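Product Sorter and Table Tidier Wanted – Part-Time, Vikatside Office

Posted 2019-06-17

Hi, I'm Heather Sutherland and I run the sample table at Esska. We're a small outfit that puts together toiletry sets for guest houses and gift shops, and I need another pair of hands for the summer!

The job is sorting. Makers send us their pump bottles, squeeze tubes, sachets and little foil packets, and all of it lands on one big white table at our end of an open-plan office. Somebody has to stand the bottles up, put like with like, pick out what goes in each set and clear the lot away before the next delivery turns up. For the last two years that somebody has been me and Sheldon Wong, and Sheldon is off to college at the end of June (we've already had the cake).

We have 700 sets to get out for a customer called Baird, and after that there's a smaller run of 80 for Zindurness, with nine items in each one. I won't pretend it's thrilling every minute. But I like it – there's something very satisfying about a clear table and a full box, and the company is good. Darcy Lavoie sits closest and will talk to you about gardening for as long as you let her.

What I'd love from you: tidy habits, a decent eye for labels that look nearly the same, and the patience to start over when a set is wrong. You don't need any experience in beauty or retail. If you're the person who lines up the spice jars at home, please write to me. You'll be on your feet some of the time, though there are plenty of chairs, and nothing you pick up on the table is heavy.

Hours are mornings, four days a week, and we can be flexible about which four. Pay is the same for everyone on the sorting side, and Elspeth Rankin will go over it with you on the phone before you come in. To apply, send me a few lines about yourself and mention job number 47. No fancy résumé needed – I read every note myself and I'll write back either way.

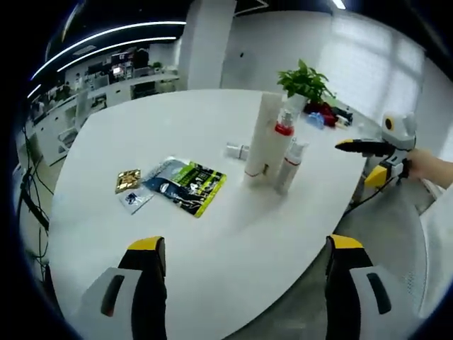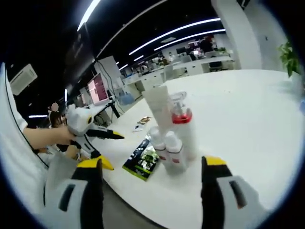
Bottles and packets on the big white table.
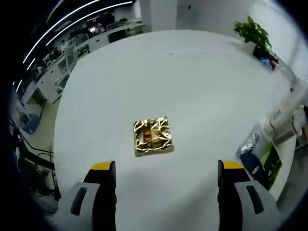 Do I have to know the products before I start?

You'll learn them as you go. Gillespie Moffat keeps a printed list of what belongs in each set, and you'll work next to me for the first week with the list between us.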